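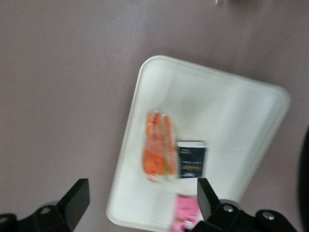 Tabuleiro branco com três artigos embalados, sobre a mesa.

Tabuleiros de refeição fria: perguntas frequentes

Aplica-se ao serviço de tabuleiros Rarnel, nas instalações Bravov e Celora. Última revisão: 2019-04-02.

Que tipo de tabuleiro é utilizado?
Plástico branco, retangular, de cantos arredondados e rebordo elevado. A referência de encomenda é 3140. Não são aceites tabuleiros de outras séries na linha de devolução.

Os artigos são retirados da embalagem antes de servir?
Não. Todos os artigos seguem fechados, na embalagem de origem. A abertura é feita pelo utente ou, a pedido, pelo pessoal de sala.

Como se dispõem os artigos?
As embalagens alongadas colocam-se ao comprido. Os copos ficam de pé, ao lado, com a tampa para cima. As embalagens restantes ocupam a zona livre junto ao rebordo. Não se empilham artigos sobre copos.

Qual o número máximo de tabuleiros por carro?
22 no carro alto, 17 no carro baixo. O nível inferior do carro baixo fica reservado a devoluções.

A que temperatura se conservam os artigos refrigerados?
Entre 2 e 6 °C, salvo indicação mais restritiva no rótulo. O registo é feito na abertura e no fecho da câmara.

Posso trocar um artigo por motivo de alergia?
Sim. O pedido deve dar entrada até às 17 horas da véspera. Fora desse prazo, o artigo é retirado sem substituição. A lista de alergénios de cada produto é a que consta do respetivo rótulo.

O que fazer com uma embalagem danificada?
Separar, anotar o lote e devolver à copa. Uma película furada ou uma tampa levantada implica rejeição, mesmo dentro da validade.

Como se lavam os tabuleiros?
À máquina, programa normal, com o fundo voltado para o braço de lavagem. Secar na vertical. Não usar esfregão abrasivo no rebordo.

Quem fornece os tabuleiros de reposição?
A Karagiannis. As encomendas são mensais, exceto em julho, mês em que não há entregas.

Onde se entregam tabuleiros rachados?
No armazém, com a guia de abate preenchida.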